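Chapter 4
Wood, Air and a Good Hard Knock: How Tuned Bars Make Music

Pick up a ruler, hold one end flat on a desk, and flick the other. You get a buzz with a pitch you can almost sing. Now slide the ruler back so less of it hangs over the edge and flick again. The pitch jumps up! Every xylophone and glockenspiel you have ever heard grows out of that little trick, and by the end of this chapter you will be able to lay out a playable set of bars yourself.

We start with the bar alone. A bar that rests freely on two supports bends in the middle when struck, and its ends swing the opposite way. Between the middle and each end is a spot that hardly moves. We call these spots nodes, and they are where the cord or the felt goes. Put the support anywhere else and the note dies with a thud. 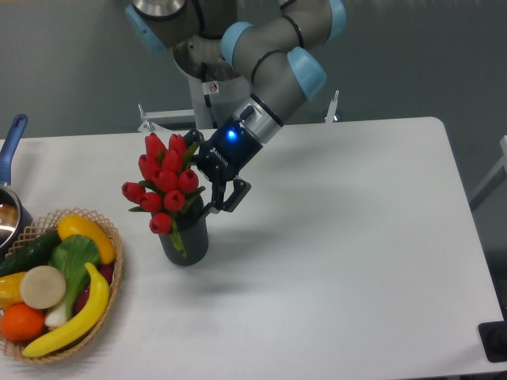 Figure 4.1. Gripper and tulips at the white table.

You can find the nodes without any math. Sprinkle salt on a bar, tap the center gently and keep tapping. The salt hops away from the lively parts and gathers in two lines. Kusum Tomar, who taught the bar-making course at Drevemholm for years, had her students do this on the first morning, before they had been told what a node was. The arguments were wonderful (and loud).

Length matters a great deal, and it matters in a way that surprises people. Cut a string in half and the pitch rises one octave. Cut a bar in half, keeping its thickness the same, and the pitch rises two octaves. So a low bar doesn't have to be enormous, and a small slip of the saw at the high end can ruin your afternoon.
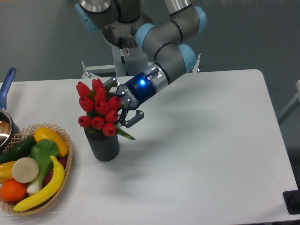 Thickness gives us our second way to tune. Take wood from the underside near the middle and the pitch drops; take it from the ends and the pitch climbs. The middle is where the bar does most of its bending, so thinning it there makes it less stiff. Think of the gray arm bent over the white table in the picture: its links stay rigid and all the folding is left to the joints. A deeply arched bar behaves a little like that, with stiff ends and one easy place to flex. Go slowly with the file, and let the bar cool before you check it.
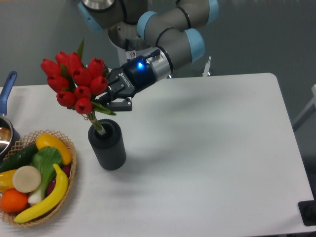
4.1 Adding the resonator

A bare bar is quiet. Hang a tube under it, closed at the bottom, and the note blooms. The air in the tube has a favorite pitch of its own, and when that matches the bar, the two work together. Ankica Golob's notes on the old Paiva instrument describe tubes with sliding stoppers, so that the player could retune them for a cold hall. What a lovely idea!

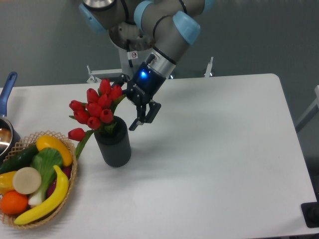

The last piece is the mallet, and it changes the sound more than most beginners expect. A hard head stays on the bar for a very short time and wakes up the high overtones; a soft one lingers and smothers them. Grip matters too. Squeeze the stick and you press the head into the bar, which chokes the note. Let your hand go easy, with fingers apart like the two black ones hanging open beside the flowers, then close just the thumb and first finger on the stick and leave the others relaxed. The mallet should bounce back up almost by itself.

Before you read on, try the salt test on anything bar-shaped you have at home. A wooden spoon won't give you neat lines, but a strip of flooring works beautifully. Mark the two lines in pencil and keep the strip, as you will need it for the cutting exercise in Section 4.2.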